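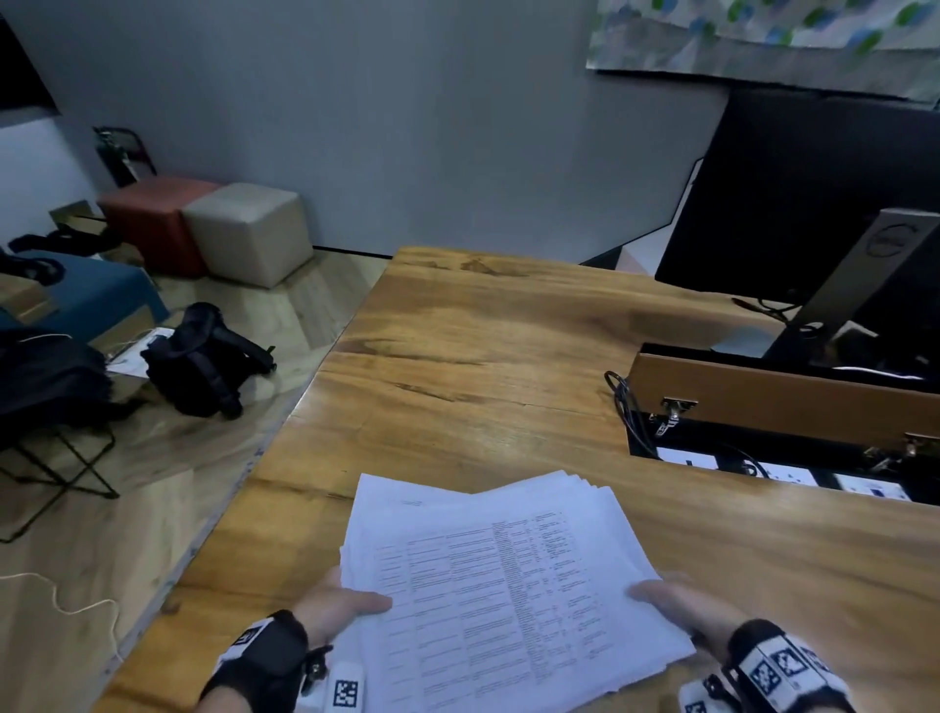
I hadn't planned on running the Zutdale loop this year. My calf had been grumbling since March and I'd told myself I would give it a full winter of flat, slow stuff along the river before I went anywhere near a hill. Then Igor Laskowska sent me a message asking if I wanted his spare entry, because his brother had pulled out, and I said yes before I had thought about it properly.

For those who don't know it, the loop is 17 km with 474 metres of climbing. That doesn't sound like much written down. The trouble is that nearly all of the climbing comes in one lump between the creek crossing and the top of Aquino Hill, and the track up there is loose shale for a good part of the way. I've done it twice before and walked the steep section both times.

I drove out to Pundby the evening before and stayed at the motel next to the servo. It's cheap, the beds are fine and you can walk to the pub for tea. I had the lasagne. Igor had a parma and then most of my chips, which is normal for him. We talked about shoes for longer than anyone should. He has gone back to a heavier pair with a proper lug after slipping on the descent last year, and I was still in the light ones I use for everything. I lay in bed later wondering if that was a mistake.

The start is at the footy oval and everyone parks on the grass. It was cold enough for gloves. There was a bit of mist sitting in the bottom of the valley but the top of the hill was clear, and you could see the whole line of the fire trail going up it, which I'd have preferred not to look at. We did a jog to the toilets and back and called that a warm-up.

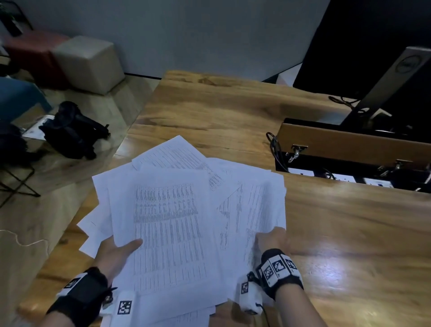 The run itself

My plan was to keep the first few kilometres easy and see what the calf said. They're flat, on a gravel road beside the paddocks, and it's very easy to get dragged along by people who are going to blow up later. I've been one of those people. This time I let them go. Igor disappeared almost straight away. I settled in behind a woman in a Waltance club singlet who was running at exactly the pace I wanted and I stayed there until the creek.

The creek was higher than I remembered, over the ankles and very cold. There's no way to cross it dry and no point trying. A few people were picking their way over the rocks on the upstream side and they were slower than those of us who went straight through. My feet were numb for a bit and then they were fine.

Aquino Hill was as bad as ever. I ran the first pinch, walked the second, and then did a sort of shuffle to the fence line. I kept my steps short and tried to land flat on my foot, which was what the physio had told me to do. The calf was tight but it wasn't getting any worse. There was a drinks table at the gate near the top and I stopped there for two cups of water and half a banana. I used to run straight past these things to save a few seconds. I don't any more.

The descent was where I lost time. The shale moves under you and in the light shoes I had no confidence in it at all. I was braking the whole way down and my quads were cooked by the bottom. I must have been passed by a dozen people, most of them sounding cheerful about it. Igor was right about the lugs and I've told him so.

From there it's 3 km back to the oval on the same gravel road. Ariel Enriquez caught me at the cattle grid. We ran together on and off when I lived closer to town, and I hadn't seen her since she started on the longer trail stuff. She was having a good day and could easily have gone past, but she sat beside me for a while and talked about her new dog. Then she said she was going to have a crack at the last bit and off she went. I tried to go with her for as long as it took to work out that I couldn't.

I finished slower than last time and I'm not bothered by it. I'd have taken that result at the start, and I could walk down stairs the next morning without holding the rail. 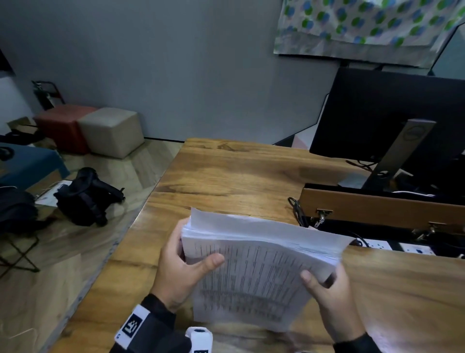
A thick stack of printed pages, held above the desk.

What I'd change

Shoes, first. I've ordered a pair with some grip and I'll wear them in on the short track behind the reservoir before I use them for anything long. I'm also going to practise running downhill. I've spent years thinking of the downhill as the part where you rest, and it shows.

I ate too little beforehand. Lasagne was a good choice but breakfast was a muesli bar in the car and I was flat by the second half. Toast and peanut butter next time, made in the motel room if I remember to bring the bread.

I'd leave the jacket in the car too. I had it tied around my waist from the creek onwards and it kept working loose, and I retied it more often than I'd like to admit. The gloves were worth having for the first part and fit in a pocket.

The calf has been a bit stiff since but no worse than after a normal long run. I had a couple of days off, then did an easy half hour on the river path with no complaints. I'll keep up the heel drops on the back step morning and night. They're boring but they seem to be working.

Igor wants to do the two-lap version next year. I've told him I'll think about it. He has already started looking at motel rooms.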